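Bindine: a small tool for automatic white balance on scanned slides
Project report, Imaging Software unit, second semester
Submitted 15th April

What it is

Bindine is a command line program with a very basic preview window. You give it a folder of scanned colour slides, it works out the colour cast on each and writes a corrected copy. Original is never touched. Written in Python, with the slow bits moved to C late in the project.

The idea came from a box of family slides, most of them gone magenta. Fixing one by hand in an editor takes a few minutes. Fixing a whole box is a month of evenings.

Test material

Two sets. The first is the Wornitz set, 435 slides, all scanned on the same flatbed at the same settings. The second is smaller, 374 scans, from the MacDonald collection, mixed film stocks and a fair few with mould or scratches. Both stored as 16 bit TIFF. That was a mistake for the laptop's hard drive but the right call for the results – 8 bit files banded badly in the skies once the red channel was pulled down.

Methods tried

1. Grey world. Assumes the average of the picture is neutral grey. Easy to code, took an afternoon. Works on street shots and crowds. Falls over on anything with one big colour in it: lawns, beaches, a close-up of a red ute. The ute came out the colour of mud.

2. White patch. Takes the brightest pixels and calls them white. Better on indoor shots. Very sensitive to dust, because a dust speck on a slide can scan as pure white or pure black depending on the side it's on. Fixed partly by throwing away the top half a percent of pixels before measuring.

3. Grey edge. Looks at the differences between neighbouring pixels instead of the pixels themselves. Slower, but it didn't get fooled by lawns. Needs a blur first or it just measures film grain. Spent far too long tuning the blur.

4. Fade model. A faded slide doesn't have an even cast, the dyes go at different rates, so the shadows and the highlights drift in different directions. A single multiplier per channel can't fix that. The final version fits a curve per channel with three control points and gets the end points from the grey edge result.

Method 4 is what ships. Method 2 kept as an option (--patch) for slides that aren't faded, only shot under the wrong light.

The preview window

Built with Umex, the widget toolkit we were given in the unit. Umex draws quickly but has no colour management at all, so the preview showed the raw numbers straight to the screen. On the lab monitors, which are set very blue, everything looked undercorrected and I pushed the strength up to compensate. Then opened the files at home and they were orange. Lost nearly 11 days to this before I checked the profile. The preview now converts to the display profile first, which should of been there from the start.

Before and after are side by side. I wanted a slider that wipes across but ran out of time.

Speed

First working version was hopeless. The curve fitting was done on every pixel. Now it's done on a thumbnail, 512 on the long side, and only the finished curve gets applied to the full size file. No visible difference in the output. Reading and writing the TIFFs is the bottleneck now, so there's not much left to win without a faster drive.

Memory was the other problem. Early builds loaded the folder list and the pictures together – fine for ten slides, crashed on the full set. One file at a time now.

Judging the results

This is the weak part of the report and I know it. There's no reference for what a slide looked like when it was new. I used the grey card frames where the photographer had shot one, and for the rest I compared against my own hand corrections, which are just my taste. Skin was the hardest. A small error in the green channel makes people look ill while a building with the same error looks fine.

Worst results: sunsets. The program sees an orange picture and does its best to make it not orange. Added a --keep-warm flag, which limits how far the blue channel can move. You have to know to use it. Detecting a sunset automaticly would be a project of its own.

Black and white slides with a sepia tone also get neutralised. Didn't have time to fix. Leave them out of the folder.

Code size

3485 lines including tests, before the old methods were stripped out. The tests are mostly for the TIFF reader as that's where the bugs were. Tags in the wrong order, missing resolution units, one scanner that writes the profile twice.

What I'd change

Start with colour management, October at the latest, before any of the correction code. Use one monitor for the whole thing. Ask other people to rate the results.
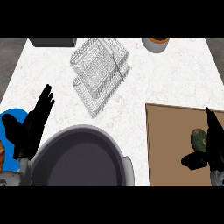 Also keep a proper log of settings. I had folders called final, final2 and final_good and had to rerun the lot to work out which strength value was in the results I'd kept. The current build writes its settings into the TIFF description tag, so at least each file can be traced from now on. Source and the build notes are in the unit repository, same folder as the proposal.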